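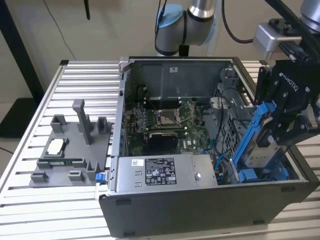 家里照片散在好几个地方,旧台式机想留着专门存东西,靠谱吗?怎么弄比较省心

Parisa Taheri 发表于 2024年4月

先说情况,有点乱,见谅,趁孩子睡了赶紧打的。

家里照片这些年存得到处都是。我手机一份,老公手机一份,老笔记本里一堆,还有两个U盘,有一个插上去要等半天才认出来。公公婆婆那边还有一台单位淘汰下来的旧台式机,里面是扫描的老照片,他爷爷那辈的,纸质的在搬家的时候受潮了一部分,所以扫描件等于是唯一的。这个我最怕丢。

上个月整理了一下,光是老照片那个文件夹就有1331张,名字全是扫描仪自动起的,一串字母数字,谁是谁完全看不出来。手机里的就没数了,不敢数。

现在的想法是把那台旧台式机搬回来,加一块大点的硬盘,放书房角落,专门存照片和家里的文件(户口本扫描件,房子合同,孩子的疫苗本什么的)。平时不开,要存的时候开一下。

几个地方拿不准:

旧机器当存储用行不行?年头不短了,外壳都黄了,但是能开机,风扇声音大一点。

硬盘是买新的还是把老笔记本里那块拆出来用?老公说拆出来用,省钱。我觉得旧的不放心,但我又说不出道理。

存进去以后是不是就算备份了?还是还要再存一份?网盘我也有,Stemik 的,免费那档早满了,一直弹窗让我升级,烦。

照片重复的特别多,同一张我发给老公,老公又发给婆婆,婆婆又发回群里,每一张大小还不一样。有没有办法一次清掉?

还有,怎么让婆婆也能看到?她只会用微信,电脑是不碰的。

预算不想太高。我不是完全不懂电脑,装系统会,跟着教程能做,命令行就算了。谢谢各位。

补充:有人私信问系统,笔记本是 Windows,旧台式机也是,版本比较老,不联网的话应该没关系吧?

Caradog Lewis 回复

能用。先别急着搬,也别急着删东西,顺序很重要,我按自己弄过的顺序说,想到哪写到哪。

第一件事,今晚就做:把那个扫描的老照片文件夹复制一份到别的地方。随便哪里。U盘也行,网盘挤一挤也行。什么机器啊硬盘啊都往后放。唯一的一份就是没有备份,这个你自己也说了最怕丢,那就先处理它。复制完点开几张看看,不要只看文件名在不在,要真的打开。我见过复制完全是灰块的。

第二,旧机器当仓库没问题。存照片对性能没什么要求,开机慢点就慢点。要看的是几个东西:主板上还有没有空的数据口,电源有没有多余的供电头,机箱里有没有放硬盘的位置。老的办公机一般都会留一个空位,但是也有不留的,小机箱那种就很挤。开盖之前关机、拔电源线,拔完再按一下开机键,把剩的电放掉。手碰一下金属再伸进去。

灰肯定多。别用吸尘器怼着吸,拿软刷子刷,去阳台弄,戴口罩。风扇声音大多半就是灰,刷完会好不少。不好再说。

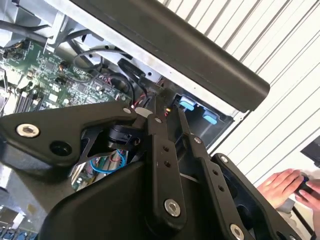

螺丝拿个小碗装,不同位置的分开放,我每次都觉得自己记得住,每次都多出来一颗。拆之前手机拍一张,线往哪插的,装回去照着来,省得猜。

第三,硬盘。买新的。你的感觉是对的,道理也简单:笔记本那块已经转了好多年了,什么时候坏没人知道,拿它当唯一的仓库,等于把东西从一个旧篮子搬到另一个旧篮子。但是!旧的别扔。拆出来买个外接盒子装上,当第二份。新盘放机器里,旧盘放抽屉里,隔一段时间插上同步一次,平时不通电。这样你老公的钱也省了,你也放心,两边都不吵架。

大小别买太大,看你家现在总共有多少,翻一倍再多一点就够。照片这东西涨得没有视频快,你要是拍很多视频那另算。

第四,存进去算不算备份。不算。移过去再把手机里的删了,那还是一份,只是换了地方。至少两份在家里的不同设备上,再有一份不在家里。不在家的那份不一定非得网盘,放你爸妈家一块硬盘也行,过年过节换一次。我自己是每年十月换一次,正好天凉了在家待得住,这个随你,定一个记得住的时候就行。

网盘那个,弹窗别理它,你把里面没用的清一清,只留最要紧的:老照片扫描件、合同、证件。那些东西加起来占不了多少地方,免费档说不定就够了。证件类的放网盘前加个密,压缩包设密码那种就可以,密码别存在同一个网盘里(我表弟干过)。

第五,整理。千万不要一上来就想整理好了再备份。整理这个事没有头的,我弄到现在还剩一堆。先原样全部复制,建一个文件夹叫"原始",一个字不改,放着。然后另外建一个"整理",从原始里面复制出来慢慢弄。弄错了回去重新拿。这一条要是早有人告诉我我能少掉好多头发。

文件夹名字别太花。我用的是 年份 空格 事情,比如"2016 奶奶生日"。月份知道就写,不知道就不写,别硬编。老照片年份不清楚的就写年代,"七十年代 老家院子"这种。人名写在文件名后面。

第六,老照片要趁老人在的时候认。这个跟电脑没关系但是最急。你打印几张或者放平板上,坐旁边让他们说,你手机开录音。别让他们打字,也别一次认太多,累。我跟我外公认过一下午,认出来的人没几个,故事讲了一堆,录音现在比照片还宝贝。文件名里写个大概,录音也放进同一个文件夹。

旧系统不联网就不用管。要联网就得换新一点的,或者装个轻的系统,不过你说不碰命令行,那就不联网,U盘或者外接盘倒来倒去,土是土点,省心。

去重的我不敢乱推荐,让别人说吧,我被坑过一次。

先这样,要去接人了。有问题在下面说,我晚上看。

Nima Mohammadi 回复

楼上讲得挺全的,我补去重和给婆婆看这两个,其他的不重复。

去重。软件分两种,一种是比文件,内容一模一样才算重复,这种很安全,随便用。另一种是比画面,长得像就算重复,这种要小心。你家的情况,微信转来转去的,大小都变了,第一种查不出来,得用第二种。但是第二种会把连拍的、孩子表情不一样的也当成重复。所以绝对不要点"全部自动清理"。

我用的是 Marnalon,界面丑,但是它会把一组排在一起,哪张大哪张小写得清楚。规则很好记,留大的,删小的。微信里传过的基本都是小的那张,有拍摄日期的基本是原图。删也不是真删,让它移到一个文件夹里,放几个月没人找再清空。

分批来。我每次弄大约200组就停,再多眼睛就花了,点错了自己都不知道。一边看电视一边弄也不行,试过,把我妈唯一一张骑车的照片给移走了,还好没清空。

顺便,截图先单独挑出来。手机里的截图多到吓人,快递单号,菜谱,停车位,全是没用的。按文件名搜"screenshot"或者"截屏"就能搜出一大片,这一步做完会轻松很多,心情也好。视频也是,按大小从大到小排,前面几个一般都是裤兜里误拍的黑屏,删掉马上空出一块地方。

再说扫描件。楼主说名字都是扫描仪起的,可以批量改名,Windows 自己就能改,全选,按F2,打一个名字,后面自动加编号。但是先看一下扫描的顺序,很多人是按相册一页一页扫的,顺序本身就是信息,同一页的多半是同一次拍的。所以改名之前先按扫描时间排好在改,不要按名字排。改完顺序乱了就找不回来了(所以楼上说的那个"原始"文件夹真的要留)。

日期也有个坑。扫描件的日期是扫描那天的,不是拍照那天的,导到手机里全堆在同一天。相册软件里可以改日期,一批一批改,精确不到天没关系,选个年份就行,不然以后按时间翻,爷爷结婚和你家孩子上幼儿园排在一起。

纸质的那些受潮的也别扔啊。阴干,一张一张分开,中间夹白纸,不要用报纸,油墨会印上去。粘在一起的不要硬撕,硬撕就真没了。外面有专门修的店,问一下价钱,不一定每张都修,挑一两张最要紧的。相册也换掉,以前那种带胶的透明页,时间长了胶会发黄,咬在照片背面。换成插袋的,我买的是 Pálfi 的,一般般,封面味道有点大,晾几天就好了。

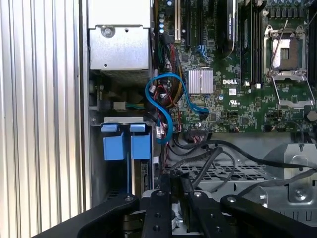 给婆婆看的话,两个办法。

一个是做个小相册发群里,一个主题发一次,别一股脑发。比如这个星期发老家院子,下个星期发她年轻时候上班的。每次挑7到8张,多了她不看,往上一划就过去了。她看到会在群里说话,这个是谁那个是谁,你就把她说的抄到文件名里,等于认人也一起做了。我妈群里几个姨为了一件大衣是谁的吵了两天,最后照片年份就是这么定下来的。

另一个是电子相框,插卡的那种,不要联网的。联网的要装软件要注册账号,隔一阵就掉线,老人不会弄,打电话给你,你在电话里也说不清楚。插卡的你弄好插上去,通电就放。我给我妈买的 Detevico,亮度晚上有点刺眼,要手动调低,别的没毛病。卡里的照片先缩小一下,不然它加载慢。竖着拍的会有黑边,能忍就忍。

还有打印。真的,别笑。电子的存再多份,老人还是喜欢手里拿着的。挑最好的印一本,不用贵的,印出来她能翻给邻居看。而且印出来的也算一份备份,不用电。

命令行你不碰是对的,复制文件用系统自带的拖过去就行,但是拖大文件夹中间断了会很烦,不知道拖到哪了。一个年份一个年份拖,拖完在纸上打个勾。土办法,好用。

还有个小事,移动盘拔之前点一下"安全弹出"。都知道都不做。

Keyvan Arabzadeh 回复

搞那么复杂干嘛,直接买网盘会员不就完了,我家全放网上,换手机自动就过来了,旧电脑卖废品还能换点钱。

补一句,看到楼下评论了。会员停了以后照片是不会马上没,但是下载限速,这个我承认很烦。所以要是选网盘,每年记得下载一份到本地。还有夫妻两个人因该用一个家庭账号,别各买各的,我们家就是白花了一年的钱才发现。卖电脑之前硬盘记得拆下来,别连盘一起卖了。

Parisa Taheri 补充

谢谢大家!昨晚先把老照片复制到U盘和笔记本上了,打开看了十几张都好的。心里踏实多了。

旧台式机等周末老公去搬。硬盘决定买新的,笔记本那块等倒完再拆,拿盒子装起来放我妈家,他没意见(主要是懒得跟我争)。

昨天在群里发了几张试试水,婆婆果然来劲了,语音一条接一条,有一条满满六十秒全在讲一口井。井在照片里还看不见。我都收藏了,不知道语音怎么导出来存到电脑里,有人会吗?好像要一条一条转?

截图那个我也搜了,太多了,全是我的,没脸说。

电子相框先放放,等她生日再买。

Caradog Lewis 回复

语音最笨的办法,一个手机放,另一个手机录。我就这么弄的,音质差点,听得清。录完马上改名字,写上是谁在讲什么,不然过一个月你面前就是一排"新录音",跟扫描仪起的那些名字一个毛病。

搬机器记得把电源线和显示器线一起拿回来,显示器那头什么口先看一眼,老机器的口跟新显示器经常对不上,要买转接头。

相关问题
老相册里的照片粘在一起了怎么分开
U盘插上去提示要格式化,里面的东西还能拿出来吗
底片还在,照片没了,哪里还能冲洗
家里的证件和合同怎么归档,纸的还要不要留
移动硬盘平时不用,放抽屉里会不会坏
手机拍老照片总是反光,有什么办法
微信里的语音和聊天记录怎么长期保存
长辈不会用智能手机,怎么给他们看孙子的视频

联系我们 | 使用条款 | 隐私说明 | 版权所有,未经许可请勿转载 | 返回顶部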